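Ticket: upstairs desks dropping off Wuvum network drive
Status: open, waiting on supplier

9.10am. Drive gone again on 5 machines, same row as before. Ground floor fine. Restarted the switch, back for 22 minutes then dropped.

10.40am. Swapped patch lead. No change. Ping to the server ok, so not the cable I think. Drive letter shows with a red cross, "path not found".
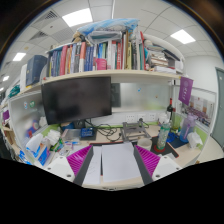
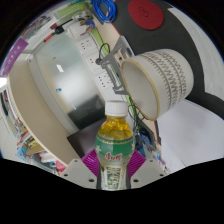
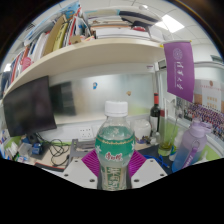 Bezawit Wako
Desktop support, second line

11.30am. Logs show the Busitz sync client opening 2,000 conections then timing out after 900 seconds. Turned it off on Viktória's machine, drive stable so far. Turned back on, dropped. So thats our suspect.

Workaround: quit Busitz from the tray, sign out, sign in, drive comes back. Save files localy first please, Jenő lost a spreadsheet doing it the other way round.

2.15pm. Skanditz want the client version and a full log. Sent both. Krisztina to chase if no reply by 4.

Still to do: check if the March update did this. Don't close.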